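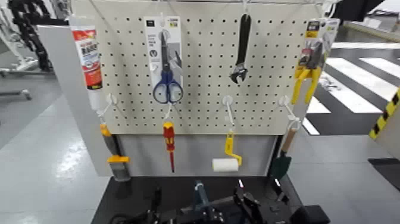
Del orden de las herramientas en un panel perforado

El autor de este cuaderno ha dedicado buena parte del mes de noviembre a una cuestión doméstica largamente aplazada: la reorganización del rincón de herramientas. La entrada anterior trató del vaciado de los cajones. La presente se ocupa de la pared, y toma como referencia el expositor instalado en Nastel, cuya disposición ha resultado más instructiva que los catálogos consultados con anterioridad.

El expositor reúne pocas cosas y de uso corriente. En su fila superior comparten sitio un tubo de adhesivo o sellador, unas tijeras en su cartón, una llave ajustable y unos alicates de mangos amarillos. Son precisamente las piezas que en el domicilio del autor se encontraban repartidas entre dos cajones, una lata y el alféizar de la cocina. Verlas juntas, sobre un fondo claro y con aire alrededor, invita a preguntarse por qué se guardan casi siempre amontonadas.

Sobre el color del fondo

Hasta la fecha, el autor había sido partidario del panel oscuro, por entender que disimula el roce y la grasa. Procede rectificar. En un tablero beige la silueta de cada herramienta se distingue desde la puerta, y la cabeza plateada de una llave no se confunde con el soporte. Los ganchos blancos, por su parte, pasan casi inadvertidos. El mango negro de la llave ajustable es quizá lo que mejor se lee de todo el conjunto.

Queda por resolver la cuestión de la limpieza. Un tablero claro exige pasar un paño con cierta regularidad, y el autor no se compromete en este punto a más de lo que puede cumplir.

Sobre los ganchos

El panel adquirido para casa procede de Undero y mide 675 milímetros de ancho. Los ganchos, en cambio, se compraron a Hellwig, decisión de la que se derivaron algunos inconvenientes. Entraban en los orificios, pero con holgura, y al descolgar los alicates el gancho salía detrás de ellos. Se ensayó con cinta en el vástago, solución fea y de escasa duración. Finalmente se devolvieron y se sustituyeron por los del propio fabricante del panel, que ajustan como es debido.

Para quien se encuentre en situación semejante, se deja constancia de las pautas seguidas:

Presentar un único gancho antes de comprar la caja completa.
Colgar primero la pieza más pesada y tirar de ella hacia arriba, con el gesto brusco que se emplea cuando se tiene prisa.
Dejar libre al menos el ancho de una mano entre los alicates y su vecino, pues los mangos se abren hacia los lados.
Reservar la parte alta para lo que se usa poco.

Esta última pauta admite discusión. En casa la parte alta ha correspondido a la llave ajustable, que sale del panel dos o tres veces al año, y a los tubos empezados, que conviene tener a la vista para no comprar otro igual. 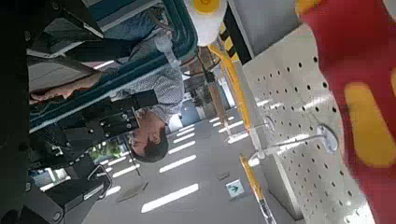 La sala, con las luces del techo encendidas y vegetación al otro lado de la ventana.

Sobre la luz y el emplazamiento

La iluminación del lugar merece un apartado propio. Las tiras blancas del techo, dispuestas en paralelo, reparten la claridad de un modo que ninguna bombilla central consigue, y la ventana añade lo suyo. El rincón doméstico carece de ambas ventajas. Se ha colocado una regleta de luz bajo el estante, modelo sencillo de Cusix, situada a 200 milímetros del borde superior del panel. A menor distancia, la sombra de los ganchos caía sobre las herramientas y el efecto era el de una verja.

También se ha revisado la altura. La primera instalación quedó excesivamente alta, error que obligó a retirar los tacos y a tapar los agujeros con masilla. El resultado no es perfecto y se aprecia con luz rasante. Se ha optado por colgar delante el delantal de trabajo.

Sobre tubos y pinceles

Los objetos que más dificultades plantean en un panel no son los pesados, como cabría suponer. El tubo de adhesivo carece a menudo de un punto de sujeción cómodo, gira sobre sí mismo y acaba torcido. En Nastel cuelga ligeramente inclinado, con el extremo inferior hacia la derecha, y la inclinación no perjudica en nada al conjunto. El autor, que había invertido una tarde entera en enderezar el suyo con alambre, ha desistido.

Las tijeras se exponen sujetas a su cartón, práctica natural en un expositor. En el ámbito doméstico se recomienda retirarlo sin demora. Las del autor permanecieron en el suyo desde la compra, y cada vez que hacían falta se recurría a las de la cocina, con perjuicio evidente para estas.

El pincel constituye el caso contrario. Un mango con orificio en el extremo resuelve por sí solo el problema: se pasa por el gancho y no hay más que hacer. La virola metálica y las cerdas quedan sin contacto con nada, lo cual se agradece después de una limpieza. El ejemplar del expositor, gris con zona de agarre naranja, lleva además un collar de plástico del mismo naranja vivo, de modo que se localiza al primer vistazo. Los pinceles viejos del autor, con el mango agrietado y sin agujero, han requerido una perforación con broca fina. Uno de ellos se partió.

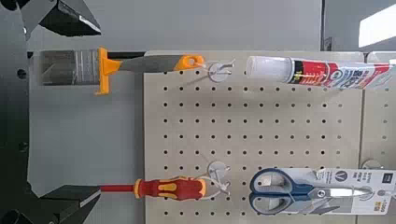 Un lector escribe en los comentarios que él jamás colgaría un pincel junto a un tubo de sellador: «Tarde o temprano el tubo gotea, y las cerdas lo recogen todo. En mi pared los pinceles van arriba y solos, y los tubos abajo, dentro de un bote». Pregunta asimismo si no sería preferible dibujar en el tablero el contorno de cada herramienta, como se hacía en los talleres de antes.

La primera observación se acepta y será tenida en cuenta. Respecto a los contornos, se probó con lápiz blando sobre un trozo sobrante y la línea se pierde entre los orificios. Con rotulador se ve bien, pero obliga a no cambiar nunca de parecer, y este panel ha conocido ya cuatro distribuciones distintas.

Actualización del jueves 1 de diciembre: los pinceles han pasado a la columna izquierda y los tubos empezados, al bote propuesto por el lector. Queda pendiente el serrucho, para el que aún no se ha encontrado gancho.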